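Gremthorpe Bench Guide
January 25, 2026 - by the Anghel workshop
Home | Parts | Wiring | Bench setup | Teaching | Faults

Section 10. Laying out the table for the two-arm pick test

Do this section after both arms are bolted down and the wrist camera cable is seated. The steps assume the Jidham mount plates and the Brikach control software.

1. Lay the gray mat flat. Press out any ridges, starting at the arm bases and working toward the front edge.

2. Send both arms to the park position. The grippers should come in from the sides and point toward the middle of the table.

CAUTION: Keep hands off the mat while the arms move to park. The stop button must be within reach of the person at the keyboard.

3. Place the two-drawer cabinet between the bases with the drawer fronts toward the front of the table. It may be turned slightly. Check that no cable is trapped under it.

4. Set the tray directly in front of the cabinet. Leave it empty.

5. Lay the bottle on its side in front of the right arm's base. Put the small yellow object near it, toward the front.

6. Stand the cardboard box upright on the left arm's side. Leave a gap of around 215 mm between the box and the tray.

Note: "Left" and "right" are the robot's own sides. From the front of the table they are reversed - the right arm is on your left.

7. Open the wrist camera view. Both fingers should show at the bottom edge with the box between or just beyond them. If a finger is missing from the view, loosen the camera bracket, turn it, and tighten again.

8. Set the exposure to 800 and save the layout under slot 219.

CAUTION: A tall box tips easily. Set the approach speed to low before the first grasp, and keep it low until the grip width has been checked.
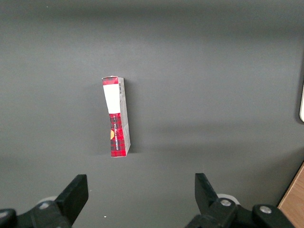
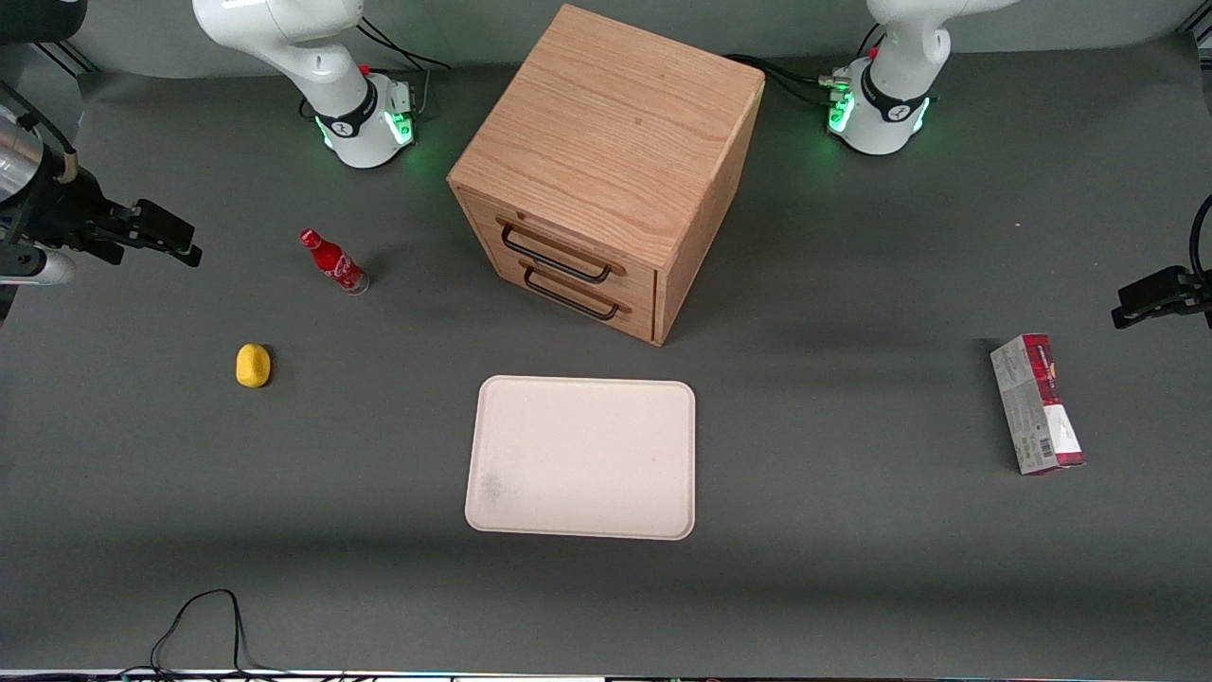
Fig. 10-1 (first): box in the wrist camera view. Fig. 10-2 (second): table layout with both arms.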